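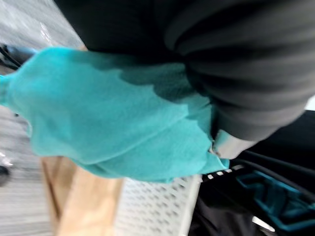

A turquoise cloth held in the gripper, seen from the robot's wrist.

Teaching a machine to let go

Laundry has long been regarded as one of the harder household tasks to hand over to a robot. A cup or a book keeps its shape when it is lifted. A towel does not, and a shirt pulled from a pile of other shirts may bring half the pile with it. Researchers at the Msimang Institute have spent much of the past two years on one narrow part of this problem, namely what a two-armed robot should do in the few seconds after it has picked up a piece of fabric. Their findings were set out in a report released in August 2022.

The work, carried out under the project name Narnari, began with a simple observation. Most published methods for handling cloth put their effort into the grasp. The robot studies the fabric, chooses a point, closes its fingers and lifts. If the lift succeeds, the method is judged to have succeeded. The institute's own early trials suggested that this was too generous. A robot that had lifted a towel cleanly would often go on to lose it, drag it over the side of a basket, or discover too late that a second item was attached.

The team therefore collected a body of demonstrations in which trained operators guided the arms through sorting and loading. In all, 1,314 demonstrations were recorded, using towels, shirts, trousers and smaller items in a range of colours and weights. Cameras at the wrists and at the head recorded each one. The wrist views are close and frequently blurred, and for long stretches contain little except fabric. The head view takes in both arms and the furniture, but loses the detail of how the cloth sits between the fingers.

Much of the report is concerned with how these views should be combined. The method adopted, called Urkar, does not weigh the cameras equally throughout a task. It learns from the demonstrations when each is worth attending to. During the approach it depends largely on the head camera. Once the fingers have closed, the balance moves to the wrist, where a change in the hang of the cloth can be noticed early. As the arm nears the basket, the head camera is given greater weight again.

The second part of the method concerns release. Operators were asked to mark the moments at which they had decided to put an item down and start afresh. Such moments had been removed from earlier collections as mistakes. In the Narnari work 300 of them were kept, and the robot was trained to recognise the conditions that had led to them.

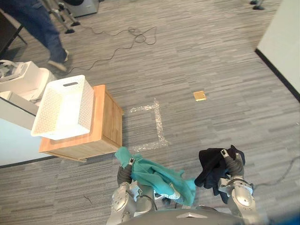
Both arms in use, with a towel in the left gripper and a black garment in the right.

Holding one item in each gripper proved to be a demanding case. The arms must be prevented from crossing, and a long garment can fold back over the wrist and hide the forearm from view. Under the earlier method, trained on the same items but without the marked releases, the robot completed 40 of 200 two-item trials without an error. Under Urkar the number of completed trials more than doubled, although the authors are careful to note that the tests were held in a single room and with furniture of which the system had prior experience.

A smaller set of trials was conducted in March at a second site in Skindel, where the lighting and the floor were different. Results there were weaker. Dark clothing caused particular difficulty, as folds in black fabric offer few of the visual cues on which the wrist camera depends. The report recommends that future collections include a larger share of dark items, and that some be recorded in poor light.

There are other limits. The robot is slow, and a person would finish the same load in a fraction of the time. The method has no sense of touch beyond the force reported by the fingers, and so cannot tell thin cotton from thick by feel. Fastenings were left out altogether. Items with long straps were tried briefly and set aside.

The institute intends to make the demonstrations available to other laboratories, including those that ended in failure, together with the operators' marks. A further phase of Narnari has been approved and will turn to folding, beginning with hand towels. The report states that no work on complete household systems is planned at present.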